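Fathima Saha, May 2022

# Packing the Clundside gift boxes

We put together a toiletry box for every guest who books a room at Clundside for more than one night. It started in April with a shoebox of leftovers and has turned into a regular job with its own table. These are from the packing room at Dremirton, with some notes for anyone who wants to do the same thing at home or for a small guest house.

The order this spring was 500 boxes, split between Clundside and the Stumthorpe cottages. The Stumthorpe ones are packed the same way but get a different card. Biswas supplies the boxes flat, in bundles of 20, and we fold them the night before so the glue has time to set.

Packing goes box by box. Small things go in first, against the wall of the box, and the bigger tubes and bottles go in after. If you start with the bottle it rolls into the middle and you end up taking everything out again. Bottles with a trigger or pump get checked for a loose top before they go anywhere near a box.
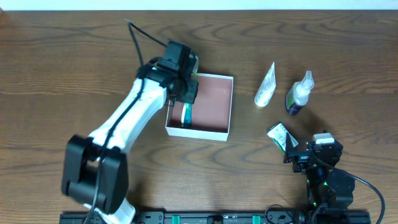
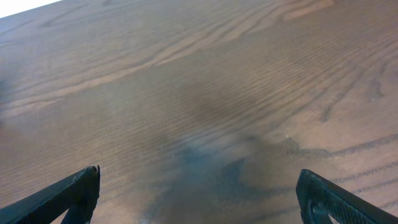
*The wood grain of the tabletop, in both pictures. The open white box with the reddish-brown floor is in the first one, with a squeeze tube and a small spray bottle to the right of it.*

The table came from the old dining room at Stumthorpe. We looked at a proper packing bench and decided against it. The top wipes clean and is wide enough for the box and whatever is going into it, with room left over on the side for cards and tape. It does get scratched by the cardboard cutter, so all the cutting is now done on a mat by the sink.

A few things we have changed since April:

- Tissue paper goes in last. It used to go underneath, and the small tubes slid around on it.
- Anything in a spray bottle gets a strip of paper tape over the trigger before the lid goes on.
- Finished boxes are stacked 6 high. We tried more and the bottom lids bowed.
- The card is written before packing starts – it is hard to write neatly with a full table.

The Clundside boxes go out on the morning van and the Stumthorpe ones are picked up from Dremirton. If a box arrives with something missing or leaking, keep the card, because the packing number is on the back, and leave it at the front desk. Replacements take 5 days.

More pictures will go up when the fall boxes are started. Those will be a little deeper, with a bar of soap added and the same white outside.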